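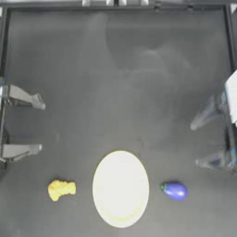 The white oval plate on the dark gray tabletop at Mimanura, with something yellow to its left.

Mimanura puts its plates on the table, and I went to see them

05/11/1999

I have a weakness for plates. My cupboard at home won't close, and still when the Mimanura showroom opened its new tableware display on Kelline Street I was there before lunch with my coat half buttoned.

The display is the work of Baldur Bisgaard, who spent most of the spring driving between potteries and came back with 1,214 pieces in the back of a rental van (he lost 8 of them to a pothole outside Cestow and is still sore about it). They're all white or close to it. He told me he got tired of patterns years ago and wants people to look at the shape for a change.

The one I kept going back to was the oval. It was set out empty on a matte, dark gray top, turned so the long way ran up and down, and a plain white plate looks awfully good on a surface that dark. There's a faint yellowish line along the lower inner edge of the rim, and I liked it more each time I looked - it keeps the thing from feeling like hospital china. Next to it, a hand's width off, was a lumpy yellow thing with a light, textured surface. I took it for corn, or maybe play food, and I forgot to ask.

The dark top does show every smudge, I'll say that. There were pale patches on it that could have been the lights or could have been fingers. I have a black kitchen counter myself and I wipe it morning and night, so I sympathize!

Bisgaard lets you pick things up, and I wish more stores did. He'd much prefer you try a plate in your hands than squint at it on a shelf. An oval takes a bit of getting used to if you've only owned round ones. It wants to go in the dishwasher sideways, and it eats up more shelf than you'd think, but you can lay a whole fish on it, or a row of corn on the cob, and nothing slides off into your neighbor's lap.

Prices start at $30 for a single plate and go down a little if you buy a set. The bowls come from the Stetsiuk pottery and were nearly gone by the time I left, with another batch promised in June. I asked about the oval in a smaller size and was told to check back.

The display is up for the rest of the month at the front of the showroom, with parking behind the building for 2 hours free. I came home with one oval and a small dish I had no plan for, and the cupboard is now being held shut with a chair.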